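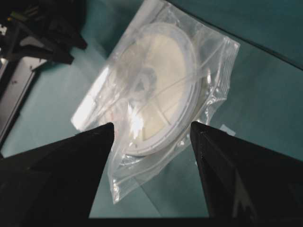
From: Zlata Yurchenko
To: skusteo-club list
Date: March 17, 2018
Subject: Re: [skusteo-club] Bags again, and the table for July

Hello Hendrik, hello all,

Thank you for the long report. I answer below the parts that concern the picking group.

Hendrik De Graaf wrote:
> We ran the bag task with the new students. The boxes go well, but
> the clear bags are still our worst item. The arm goes to the bright
> spots on the plastic instead of to the zipper side. Should we take
> the bags out of the list for the Morkeo contest?
>
> Also, can somebody tell me if the pointed fingers stay? Irnine would
> like to print the wide ones again.

Please do not take the bags out. The Morkeo rules ask for 6 kinds of items, and at least one must be in soft packing. If we drop the bags we need another soft item, and then the students must begin recording from zero. We have 136 good runs with bags now. I would like to keep them.

About the bright spots: I think it is mostly our lamp. It hangs directly over the table, so every fold in the plastic shines. Could your group try with the lamp moved to the side, and a sheet of baking paper before it? Nazarenko did this in the other room and the wrist pictures became much calmer. Please change only the lamp and leave the green surface as it is — otherwise we will not know which change helped.

About the fingers: I vote for the pointed ones. They can go under the edge of a flat bag, and the wide ones push it away. But for the round parts inside the bag I ask the students to close slowly. A thin tube can be packed over the disc, and I do not want it bent.

One more request. When you save a run, please write in the notes how the bag was lying (straight, diagonal, folded). In the last set three students wrote only "bag", and I could not sort their files.

The training limit on the school computer is still 4000 steps per evening. If you need more, write to me before you start and I will ask for the night hours.

I can bring the printed rules to the next meeting.

With kind regards,
Zlata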